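Solène Deschamps would like it known that the trash was her idea. "Everybody wants a robot that folds shirts," she says. "I have two hands and four shirts. What I don't have is any wish to deal with the trash."

She and Valentin Texier have spent most of the winter's free evenings in one tiled room at Liniscombe, the shared workshop where they are both paying members, trying to teach a machine to change a bin bag. The project is called Maillard, after the browning of toast, an earlier goal that Texier describes as "withdrawn on the advice of the smoke detector."

They did not build the arms or the gripper. What they build is everything in between: the code that decides where the fingers go, how hard they close, and when to give up. Giving up was the first thing they got right.

"It was very good at giving up," Texier says. "We had a version in January that could give up in under 16 seconds."

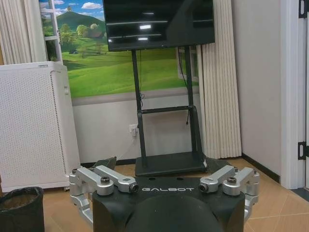
The gripper with its fingertips apart. The bin is at lower left.

A black bag is a mean thing to give a robot. It shines, it folds, and it has no shape of its own that lasts longer than the next draft. Deschamps keeps a log of every attempt, numbered, and on the afternoon I visited she was at 2,542. She reads me some of the comments column. "Missed. Missed. Got the bin. Missed. Got the bin again. Valentin swore."

Texier disputes the last one.

The trouble, he explains, is that the fingers need the edge of the bag and the edge doesn't look like much. Early on they went for the highest point of plastic, which worked until the highest point was a crease with nothing behind it. Then they tried approaching from the side, and the bin went for a walk. They now come in from above, close slowly, and lift a tiny amount before committing to anything.

"You pull a little and ask whether it feels like bag," Deschamps says. "If it feels like bin, you apologize and let go."

There is also the matter of the hand. A jointed one, with a good many more fingers than the gripper, gets its own sessions, and the two of them don't agree on it. Texier likes it. Deschamps calls it "the cutlery drawer" and says that every extra joint is one more thing to be wrong at nine in the evening.

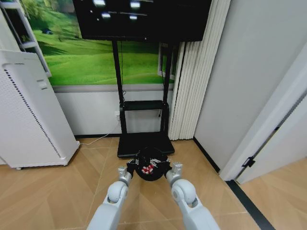 The black hand, held low over the floor in front of the TV stand.

"She'll come around," Texier says.

"I won't," says Deschamps.

I ask about money, and there is a short silence. They had agreed on a limit of 200 a month for parts and bags, and it has held except in the months when it hasn't. Bags are the surprise expense. After a few dozen pinches the plastic stretches and gets easier to grab, so a used bag flatters the software. Texier found a carton of 2,000 at a restaurant supplier and thought it would see them through to retirement. They are now almost at the bottom of it.

What would count as finished? Deschamps wants a full swap: old bag out, knotted, new bag in, rim folded over. Texier would settle for the pinch and the lift working ten times in a row with someone watching. He says the watching matters, and that the software can tell when they have guests.

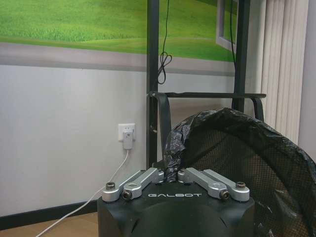 The knot they have not started. Deschamps has a drawing of it, which she shows me on her phone, and which looks like a drawing of soup. Texier thinks they could skip the knot and buy drawstring bags. She considers this cheating and has told him so in writing.

They'll be back in the room next week to try a lighter grip, with a looser rule for what feels like bag. I ask who changes the bin bag at home in the meantime.

"We have separate homes," says Texier.

"Mine's full," says Deschamps.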